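16 Jun 2019

Blocks and bin, continued from the page with the coffee ring on it.

Spent the morning on the paint. The first lot of blocks were done in the cheap water-based stuff from Erdem and shed colour on everything they touched, including me. Ka-ming Peng says his cuffs will never recover and has asked who to send the bill to. I've told him to send it to Lololus, who sold us the primer.

Second lot: sanded back with 90 grit (too coarse, but it was what was in the drawer), then 400, primer, two coats, left overnight on the rack by the window. Same two colours as before, red and green. I had wanted a yellow, but yellow against the table is a headache and yellow against bare wood is worse, so that plan went back in its tin. Edges knocked off very lightly this time. Last time I got carried away and a few of them came out looking like soap.

Paint notes, so I don't have to work this out again:
Red covers in two coats. Green wants three and will pretend it only wants two.
Do not stack before the next day. They stick, and then you own one long block.
End grain drinks primer. Do the ends first, go and have a tea, do them again.

Then the bin. Still the old double one, because the replacement from Stadness is quoted at 1,198 with the coating and 2,808 with the coating and a stand, and we already have a table. I asked what the stand does for the difference and was told it is "height adjustable". So is the table, if you have a saw.

I gave the floor of it a go with the nylon pad and some Priltance, which claims on the tin to restore metal surfaces to their former glory. I don't know what glory this one had to begin with. The grease came off. The scratches stayed exactly where they were, and I may have added a few. The back wall has that long brownish patch, which I went over twice and have now decided is a feature. Not going at it with anything stronger until somebody with the authority to buy a new bin tells me to.

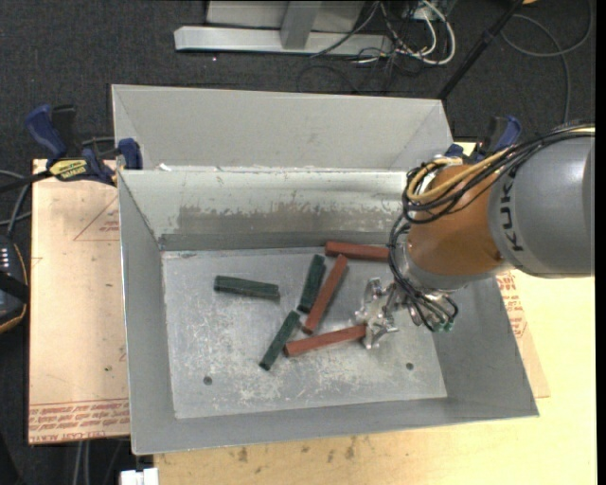
Three red, three green, in the scrubbed bin. Scrubbed is a relative term.

Tipped them in from low down. Six is plenty to be going on with. With the old set we had such a heap that the bottom ones never got a turn, and the ones on top got all the wear.

Things to remember about the layout. The red one up against the back wall is the sort that always causes the arguments, being nearly flat to it with no room behind. The red and green side by side in the middle are the other sort. The green off on its own to the left is the easy one, and I would like it noted that I didn't put it there on purpose. Ka-ming thinks I did. He has suggested we tip with our eyes shut, and I have suggested he does it and I'll pick them up off the floor.

On colour: the dark green is darker than I meant. Against the dull grey it's fine, in the tin it looked like a garden gate. The red is more of a brick than a red. Both are labelled on the shelf with what they really look like, whatever the lids say. If you mix more, match to a dry block and not to the lid.

Still to do:
Look at the two holes in the bin floor. They're small, but grit collects round them and I'd like to know if they can be plugged without making a bump.
Spare blocks into the lidded box. Not the biscuit tin, people open the biscuit tin.
Order more 400. Find out who is using the 400.
Weigh the new ones. Three coats of green must count for something, and I'd sooner find out now than be told.
Return Ka-ming's good brush before he looks for it.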